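Forum > Cricket > Vereine und Spielbetrieb
Thema: Linkshänder als Allrounder – wo in der Reihenfolge schlagen lassen?

stulia_seamer
16. Februar 2026
Hallo zusammen, wir planen gerade die Aufstellung für die neue Saison und kommen intern nicht weiter. Andor Simon ist im Dezember von Ombridge zu uns gewechselt. Er schlägt links und bowlt Left-arm Spin. Bei Ombridge hat er in der letzten Saison 400 Runs gemacht, fast alle als Opener. Unser Kapitän will ihn trotzdem auf Position 6 setzen, damit er für das Bowling frisch bleibt. Ich halte das für verschenkt. Wie macht ihr das mit euren Allroundern? 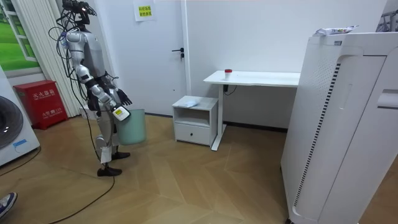
Humanoider Roboter mit mintgrünem Eimer

Kotian36
Kommt darauf an, wer zuerst schlägt. Wenn ihr zuerst am Schlag seid und er lange drin bleibt, muss er nach der Pause gleich wieder ran. Spinner kommen aber meistens erst in der Mitte der Innings. Bis dahin steht er im Feld und kann sich erholen, wenn ihr ihn nicht gerade an die Boundary stellt.

Wir hatten das gleiche Thema und haben unseren Mann oben gelassen. Probleme gab es keine.

FenonCC
Sehe ich anders. Ein Opener spielt gegen den neuen Ball, das ist eine eigene Aufgabe. 400 Runs sind ordentlich, aber die Zahl allein sagt wenig. Wie oft war er denn unter 10 raus? Wir haben letztes Jahr gegen Ombridge gespielt, da war er nach 2 Bällen wieder draußen. Caught behind, Ball außerhalb vom Off Stump, völlig unnötig.

stulia_seamer
Das Spiel kenne ich, da war der Platz nach dem Regen auch kaum bespielbar. Im Rückspiel hat er gegen euch 36 gemacht und danach noch 2 Wickets geholt. Beide Spiele zusammen ergeben schon ein anderes Bild.

FenonCC
Die 36 bestreite ich nicht. Er wurde dabei aber zweimal fallen gelassen, einmal davon leider von mir.
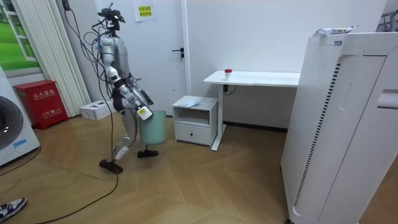 Mir geht es auch nicht darum, ihn schlechtzureden. Gegen Spin ist er stark, er fegt gut und läuft schnell zwischen den Wickets. Genau deshalb würde ich ihn auf 4 oder 5 setzen. Da bekommt er die Overs, die ihm liegen, und ihr habt in der Mitte einen Linkshänder. Wer schlägt bei euch sonst noch links?

stulia_seamer
Sonst keiner aus der ersten Mannschaft. Das war mein Argument für oben: Links-rechts-Kombination von Anfang an, die Bowler müssen ständig die Linie ändern.

langes_bein
Der Effekt wird auf unserem Niveau überschätzt. Die meisten Bowler in der Liga treffen die Linie auch gegen zwei Rechtshänder nicht. Mehr bringt es, wenn die beiden Opener sich verstehen und sauber rufen. Run-outs in den ersten Overs kosten mehr Spiele als eine fehlende Kombination. 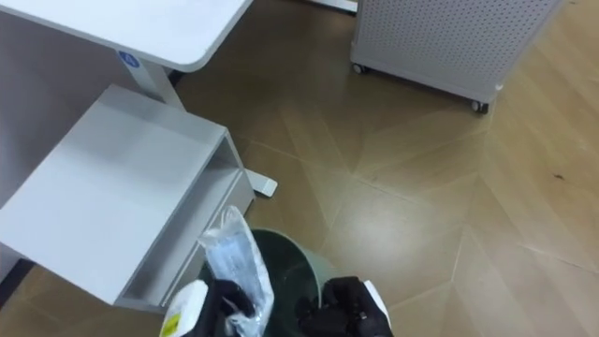

Außerdem würde ich ihn einfach selbst fragen. Manche Allrounder wollen nach dem Einspielen sofort raus, andere werden beim Warten besser. Bei uns hat einer jahrelang auf 7 geschlagen, weil er das so wollte, und der Trainer hat es irgendwann akzeptiert.

Kotian36
Fragen schadet nicht, entscheiden muss trotzdem der Kapitän. Nutzt die Testspiele, einmal oben, einmal auf 4. Position 6 finde ich bei kurzen Spielen zu spät, da sieht er manchmal nur noch die letzten Overs.

stulia_seamer
Danke, das gebe ich so weiter. Auf 4 könnte ich mich einlassen. Das erste Testspiel ist gegen Kotian, da könnt ihr ihn euch ja ansehen.

Kotian36
Dann stelle ich schon mal einen zweiten Slip auf.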